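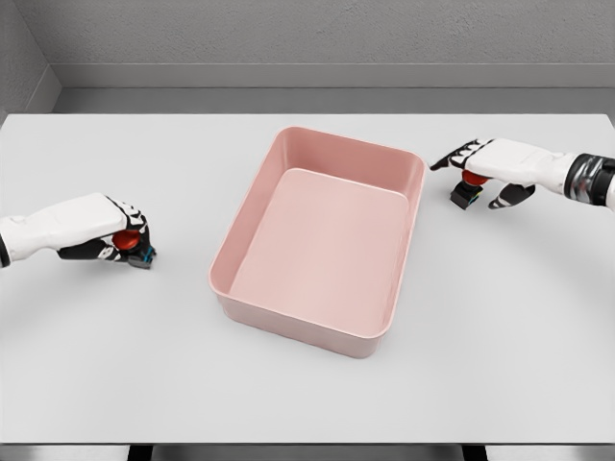
Progress report to the Katene Fund, 18/08/2022

Project: Cataloging the Drevisness Town Collection
Grant holder: Todenar Local History Society

Where we are

When we applied to you in March, we described the town collection as "partly sorted." Having now opened the boxes, we would like to withdraw the word "sorted." The collection was packed up when the old town hall roof leaked, and whoever packed it believed that the best place for a thing was next to whatever it had been standing near. One box holds a set of church hymn numbers, a dog license and most of a clarinet.

Your grant was for the first 1,000 objects. As of this report, 333 have a number, a short description and a shelf. That is behind the schedule in our application, which we now see was drawn up by people who had only looked at the lids.

What slowed us down

The old accession register uses three numbering systems. The first runs in order. The second starts again every year, and the years are not always given. The third seems to be based on the donor's house number, so the Ernik Street gifts overlap with each other and with a good part of the 1930s. We have kept all the old numbers in the new record and given every object a fresh one. This doubles the typing, but we have already used the old numbers twice to settle what something was.

The labels were tied on with string, except where they were glued, and the glued ones have mostly let go. We have an envelope of labels with no objects. It includes "Spoon, possibly famous," and we have a great many spoons.

Humidity in the back store was too high in the spring. Two boxes of paper had to come out and be aired before anyone could work on them, and that cost us most of a month. The store now has a dehumidifier, bought out of our own funds, and the readings have stayed within range since it went in.

What went well

The description form works. We cut it from 31 fields to 9 after the first box, when it took an entire afternoon to record a thimble. The fields we kept are the ones in your guidance notes, plus "Smell," which we added after the tannery material and do not regret.

The railroad photographs turned out to be in better condition than the inventory suggested. All 100 prints are now in sleeves, and most have a place name penciled on the back. A few have two place names, in different hands, with the first one crossed out rather hard.

The local school has asked to borrow some of the duplicate tools for its fall term. We have said yes in principle and are working out a loan form. It will be shorter than 31 fields.

Money

Spending is within budget. Shelving came in under the estimate and archival boxes came in well over it, so the two have more or less canceled out. We would like your approval to move the unspent travel money to boxes. The travel was for a visit to a conservation workshop that is now held online, and we attended it from the kitchen.

Next steps

1. Finish the domestic items, spoons included.
2. Move the textiles to flat storage before the heating comes on.
3. Put the first batch of records online. The web page exists and says "Coming soon," as it has since 2016.
4. Agree on a rule for objects we cannot identify. The current practice is to call them "agricultural."

We expect to reach 1,000 objects by the end of next March and ask for the closing date of the grant to be moved to match. A list of everything numbered so far is attached, along with receipts for the shelving, the boxes and a large quantity of cotton tape.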